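Washing cloths by hand

The washing machine has been out since February. The part is on order, and Wim Hendriks, who fixes most of the appliances on our street, told me to expect a wait of up to 11 weeks. Sheets and jeans go to the laundromat. The small stuff I do at home in the bathroom sink.

I started with way too much soap. A capful of detergent is meant for a full drum, and I was rinsing one dish towel for ten minutes. Now I use half a teaspoon, sometimes less. Bar soap works too if there's a greasy spot.

My routine is pretty short. Lukewarm water, soap, let the cloth sit while I make coffee. Then I drain it, run a little clean water and press the cloth against the bottom of the sink. Fold, press, turn it over, press again. I used to twist everything hard and a couple of my older towels lost their shape, so I've cut back on that.
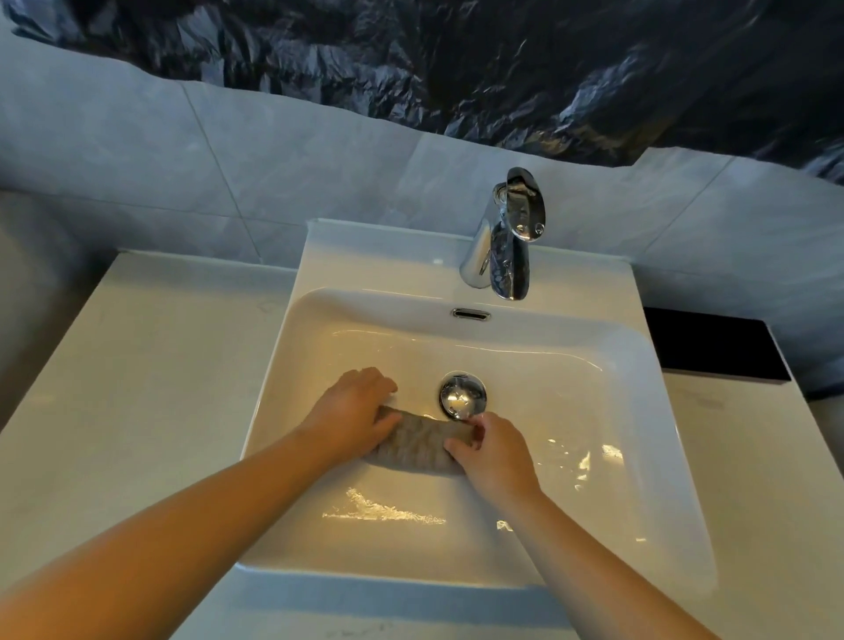 Working on the gray-brown cloth in the bathroom sink.

Drying is the slow part. I hang things over the shower rod with a space between them and leave the door open. Thin cloths are ready by morning. Anything thicker needs another day, and the bath mat I gave up on. Parveen has offered to run it through her machine with the next load.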